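Datasets > Food and Home > Gretdale Snack Swap Log

Monday, August 23, 2004
By Hanna Kalinowski
4 minute read

# Gretdale Snack Swap Log

Hi, and welcome to my spreadsheet! This is the tasting log from our snack swap, cleaned up enough that other people can open it without calling me. There are seven of us in the swap, spread between Gretdale and Cletbridge, and we mail each other things to eat and then write down what we thought (sometimes at great length, Mikkel).

I started typing up the score cards in July because the shoebox was getting full and my handwriting is bad even to me.

## What you get

Two files, both plain text with tabs between the columns:

- swaps.txt has one line per parcel: who sent it, who got it, the postage and the state it arrived in
- tastings.txt has one line per snack per taster, so a bag of crackers shared by four people shows up four times

The parcel number ties the two together. Please sort on that and leave the date column alone, it's a mess. Half of us write the month first and the other half don't, and I haven't had the heart to go back through it.

## The columns people ask about

**crunch** goes from 1 to 7, where 7 is so loud you can't hear the TV. Miłosz Pawlak wanted a ten-point scale and we argued about it for an entire evening, and I still think seven is plenty.

**again** is yes, no or maybe. It means "would you spend your own money on it," so a snack can score really well and still get a no if it costs too much!

**label** is whatever the taster could read off the wrapper. Leave it as typed. If only part of a name was readable then only part of it goes in, and no guessing at the rest. Elżbieta Brzozowska fills in the translations later in a column of her own, when she has time.

**kind** is cereal, cracker, sweet, nut or other. Other is too big, I know. Seaweed is in there, and so is the cheese thing from Zundura that we couldn't agree on.

Packets that travel in the same box share a parcel number and get a letter each, so parcel 17 has 17a, 17b and so on. Score them separately even if you ate them all in one sitting. 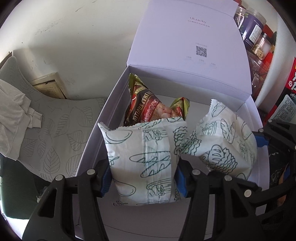 ## Known problems

- Parcel 21 has no postage. The receipt went through the wash.
- Zdzisław Brzozowska and Elżbieta both signed their cards "Brzozowska" for the first few rounds. I split them up by pen color, and I'm pretty sure I got it right, but treat those rows with some care.
- Accented letters come out as question marks in older programs. Try a different font before you write to me, please!
- Anything marked "stale" was stale when we opened it. I left the scores in, so drop those rows if you're taking averages.

## Using it

Go ahead and do what you like with it, just keep our names attached and don't sell it. Mikkel Bisgaard made a nice chart of crunch against price and there's hardly any pattern at all, which cheered me up (cheap pretzels forever). If you find a typo, send me the parcel number and the letter and I'll fix it in the next version.

Still to do: the Tomaszewski bakery cards, which are in a separate envelope and mostly covered in powdered sugar.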